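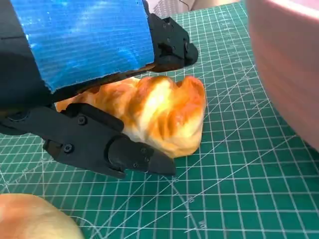 Storing Bread Rolls: Paper, Plastic or Tin
Food Studies project report
Handed in 27/12/2020

1. What the project was about

At home we buy bread rolls and most of them are hard by the second day. I wanted to find out which way of keeping them works best without a freezer. The project compared a paper bag, a plastic bag and a cookie tin with a lid. A few rolls were left out on a plate as well.

2. Rolls used

I used 47 rolls altogether. They came from the Plukunia bakery in Lyons, which bakes them in the morning and sells them plain, with no seeds or filling. My first plan was to bake my own, but the two test batches in April came out in different sizes and would not have made a fair comparison. Thirteen of the bought rolls were used for practice, so that I could learn to score them the same way each time. The other 34 were used for the real test.

3. Method

The rolls were left on a rack until they felt cool. Ten went into paper bags, ten into plastic bags and ten into the tin. The last four stayed on the plate. Everything was kept on the same shelf, away from the oven and the window.

Each roll was scored from 1 to 5 for crust and from 1 to 5 for the inside. For the crust I pressed the top with one finger and listened for cracking. For the inside I tore the roll in half and pressed the crumb to see if it sprang back. A roll was only scored once, because after tearing it dried out faster.

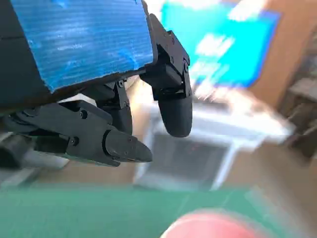

Figure 2. Blue ribbed panel and black fingers, close up.

4. Results

The rolls on the plate were the worst. They were hard all the way through after one night and I stopped scoring them there.

Paper kept the crust closest to fresh on the first day, but the inside was already dry near the bottom. On day two the paper bag rolls were only good for toasting.

Plastic kept the inside soft the longest. The crust went leathery overnight and got a score of 1 from then on. On day four one roll had a spot of mold, and I threw out that whole bag.

The tin came in between. The crust softened but did not turn leathery, and the inside still sprang back on day two. By day three it was dry.

5. Problems

The tin was opened more often than it should have been, mostly by my family. The weather also turned rainy halfway through and the kitchen felt damper. I did not measure humidity and would do that next time.

My scores are only one person's opinion. A second scorer would have helped, especially for the crust.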